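Fambridge handed its part transfer work to a two-armed robot this spring, and the discussion since has been about headcount. I think the job descriptions deserve more attention.

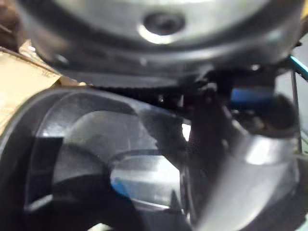 Kerstin Hamann ran the station for 15 years. Her job was handling. It is now exception handling, at the same pay grade. When a gripper finger sits against the inner edge of a glossy black part, someone has to judge whether that contact is acceptable. She makes that call up to 300 times a shift, and the grade sheet has no line for it.
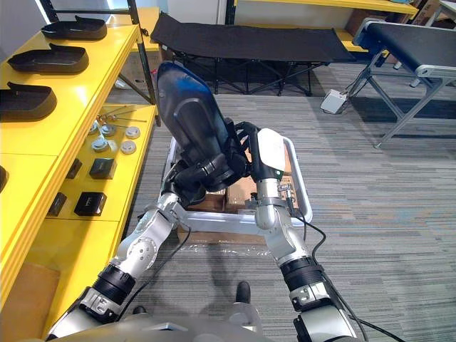
Zunville, July

Management counts cycles. The target is 500 per shift, and a stop logged by an operator counts against the operator. This is a measurement error. A stop is output from the person whose task is to detect faults.
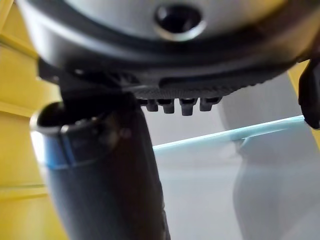 The remedy is dull. Log stops as inspections, regrade the post, and put the operator's name on any change to grip settings. Van Loon did the first of these at its own plant and left the other two for next year.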